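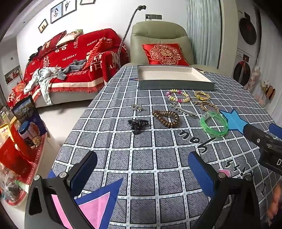

# Jaunzems Household Recipe Collection

The Jaunzems collection contains 586 handwritten recipes, transcribed from notebooks and loose cards that families in the Gorkimska district lent to the Jasia Reading Room. The text is intended for readers interested in home cooking, regional language and the history of everyday life.

## Contents

| File | Description |
|---|---|
| `recipes.csv` | One row per recipe, with title, ingredients and method |
| `sources.csv` | One row per notebook or bundle of cards |
| `units.csv` | Household measures and their metric equivalents |
| `notes.md` | Remarks on spelling, abbreviations and damaged pages |

All files are encoded in UTF-8. Fields that contain commas are enclosed in double quotation marks.

## Transcription

Each recipe was typed by one transcriber and checked against the original by a second. Disagreements were settled by Ott Kazlauskienė, whose decisions are recorded in `notes.md`. Original spelling is kept in the `title_original` and `method_original` fields. English translations were prepared by Imad Awwad and appear in separate fields.

Words that could not be read are marked `[illegible]`. A doubtful reading is followed by a question mark in square brackets. Crossed-out text is omitted unless it changes a quantity, in which case both values are given.

## Measures

Many writers used cups, spoons and glasses of no fixed size. The `units.csv` file assigns a working value to each, based on the notebook in which it occurs. Users who intend to cook from the collection should treat these values with caution. Oven temperatures are seldom stated, and none have been added.

## Known limitations

- Baking and preserves are heavily represented. Weekday meals are not.
- Three notebooks have no owner's name and are listed as `unknown`.
- Near-identical recipes from different households are retained as separate entries.
- The `year` field is blank wherever the notebook itself gives no date.

## Changes in version 3

- Corrected the conversion for the "small glass" in 8 recipes.
- Split the former `ingredients` field into `ingredients_original` and `ingredients_en`.
- Restored two pickling recipes left out of version 2 by mistake.

## Terms of use

The collection may be copied and adapted for any noncommercial purpose, provided the Jasia Reading Room is credited. Lenders' surnames have been replaced with codes at their request. Users must not attempt to identify them.

## Contact

Corrections should be sent to Deividas Petrauskas at the Reading Room, quoting the recipe number and the version used. The next revision is planned for April.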